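How We're Teaching a Robot Arm to Help in a Play Kitchen

Hi again! A lot of you wrote to ask what I've been doing at the workshop on Rivera Street, and the answer is: playing with a toy kitchen. I'm a grown-up and I get to say that's my project.

My friend Lovely Dizon and I are building a robot arm helper. The arm gets bolted down next to a play kitchen (the kind you may have had when you were four), and we try to get it to do little chores. Put the lid on. Take the food out of the pot. Turn a knob. We named it Skivanico, which took us longer to agree on than the wiring did.

So how does a robot arm work? Bend your own arm for a second. You've got a shoulder, an elbow and a wrist, and they all bend in different ways. A robot arm has joints too, and inside each joint there's a motor. When the motor turns, that joint moves. If you want the hand to go straight down, several motors have to turn at the same time, each one by just the right amount. You do that with your arm all day long and never think about it. A robot has to do the math every single time!

At the end of the arm is the gripper. That's the hand. Lots of grippers only have two fingers, and you can do way more with two fingers than you'd guess. Try it: hold your thumb and pointer finger out like a beak, tuck the others away, and pick up a sock. Easy. Now pick up a coin off a flat table. Not so easy, right? Now put a lid on a jar. Lovely got the lid on. I dropped mine behind the couch.

Pots are sneaky, by the way. When a gripper goes down into a pot it has walls all the way around it. Go a bit too far sideways and clunk, you've bumped the side. Go too low and you're pushing on the bottom. And shiny metal is full of reflections, so if a robot is using a camera to find things, it can get mixed up about where the pot ends and the reflection starts. See-through things are tricky for the same reason. Your eyes get fooled by clean glass doors sometimes, so be nice to the robot.

How does it learn? We show it. One of us steers the arm through the chore while the computer saves every move, and then we do it again. And again. Lovely keeps the tally on the wall, and we're up to 1,356 tries, counting the terrible ones. On one afternoon in December we did 71 before we stopped for pizza. The computer looks through all those tries and hunts for what the good ones have in common, a bit like you learning to ride a bike by wobbling a lot.

Angelica Tagle, who is 8 and comes in with her mom, asked me if the robot knows it's cooking. Great question. It doesn't. It has no idea what soup is. It has numbers for where its joints are and pictures from its camera, and it picks the next move from those.

If you want to try this at home, you don't need motors. Get a friend, a blindfold and a plastic bowl with a toy in it. You're the robot, and your friend tells you where to move your hand. "Left" turns out to be a pretty useless instruction until somebody says how far!

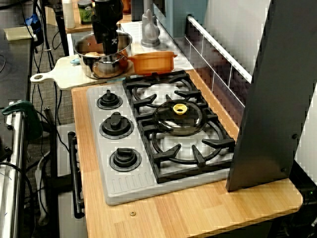

Gripper down in the pot, lid resting on the front burner.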